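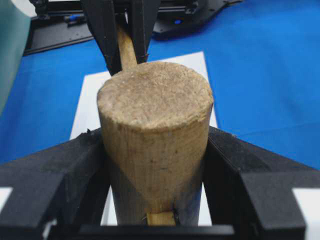
Mallet held by both arms, one gripper on the head and one on the handle. Wrist view.

[fladport-cell-users] Re: Draft rules for two-arm handoffs, section 3
Posted by Remedios Panganiban, November, 4:40 pm
2 replies | 203 views | Share

Quick one before I lose my desk for the afternoon. Comments on Norbert's draft, mostly fine with it, two things I'd change.

> Norbert Dvořáček wrote:
>
> Section 3 as it stands says the giving arm may open once
> the receiving arm reports closed. I would like to make
> this stricter. Closed is not the same as holding. The
> fingers report closed on air as happily as on a handle.
>
> Proposed wording: "The giving arm shall not open until the
> receiving arm has reported grip force above the limit set
> for the part, and has kept it for the full hold time."
>
> Objections please by the end of the month, then it goes
> in the Gokbridge binder.

Agree on force. Should of been in there from the start. The old wording came over from the Ovureo sheet, which was written for boxes. Boxes forgive a lot.

First change – hold time. Please put an actual number in. "Full hold time" means whatever the last person typed. I'd say 3 seconds for hand tools, and anyone who wants less writes down why and signs it.

Second – where to grip. Draft says nothing. For anything with a head and a shaft I want one arm on each, like in the picture, and fingers well apart. Both grippers on the shaft = no. Checked with the Dambrauskienė line and they do it the same way, theirs is one line long, we could just borrow it.

Also pls add a check on the part itself. Wooden mallets fray at the rim of the face and you get splinters and chips. Look at it at the start of the shift, swap it if bits come off on the pads. And wipe the pads.

Not for this draft but while I remember: the log has 1,899 handoffs in it now and no column for which arm let go first. Can't review a rule we don't record. I can add the column if someone gives me write acess again.

What I would NOT add is a rule on lighting or cloth color or any of that. Belongs in the setup sheet. Section 3 is already too long and people skip to the table.

Norbert – if you send round a clean copy I'll read it tonight, no later, promise. After that I'm at the other site and slow on mail.

Remedios

Fladport Cell Users list | Contact the list owner | Back to top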